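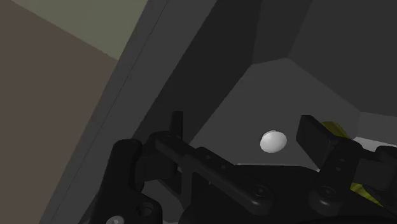
Most of my week on the Caveck cell went into the bin model, which I had been putting off since November. The picking cell at Drongate has a two-finger gripper that lifts small items out of a deep container, and before anything changes on the real one we try it in the simulator first. The model we had was a plain open box with square corners. I rebuilt it with the wide gray rim, the dark side walls and the angled facet in the corner, so that the gripper has the same kind of shape to reach into as it does on the floor. The test item is a small white rounded thing, a bit like an egg, and it sits on the floor of the container between the fingers, a good deal closer to the right one than the left.

Home | Posts | Cell notes | Parts | Contact

That offset was what I wanted to look at. When the item is off center, the near finger gets there first and pushes it along until the other finger meets it. On a flat floor with open space you can live with that. Close to a wall you can't, and most of our missed picks in the real bin are near a wall.

I went through the approach settings in this order. First the mounting angle of the gripper, which had been copied over from the old Pasichnyk arm and was 2 degrees out. Uliana Stasiv found the right value on a drawing in the cabinet. Then the opening width. Then the height where the fingers stop before they start to close. I had that at 23 mm above the floor of the bin and brought it down to 15. Any lower and the linkages start to come near the rim when the arm is reaching into a corner.

After that I ran a batch overnight, 912 picks with the item dropped in a different spot each time. The log was readable in the morning, which is more than I can say for the last one. The misses were grouped along one long wall. I moved the approach so the wrist turns a little before it goes down, and the group got a lot smaller. There are still a few in the corner by the facet. I have left those alone for now.

On the real gripper I did the usual upkeep while the cell was stopped. Wiped the finger pads, checked the pivots for play, put a wrench on every fastener I could reach. One pivot on the left side had backed out slightly. Nadiia Didenko thinks we should use thread locker on all of them. I would like to keep them so they can be taken apart without heat, so for now they get a paint mark across the head and we look at the marks at the start of each shift - if a line is broken, it gets tightened and written down.

The cable going up the wrist was also rubbing on the bracket. I moved the tie down one hole and added a piece of sleeve. The proper fix is a longer cable, and Flerkmont has one on order.

Two notes for whoever does this next. Save the tool offset under a new name before you touch it, and turn the speed down to the lowest setting for the first run after any change. I forgot the second one and had to hit the stop with the fingers nearly on the rim.

Next job is the corner misses. Malou Snorradóttir has offered to lend me her script for sorting the logs by position, and I will try it when the new cable is in.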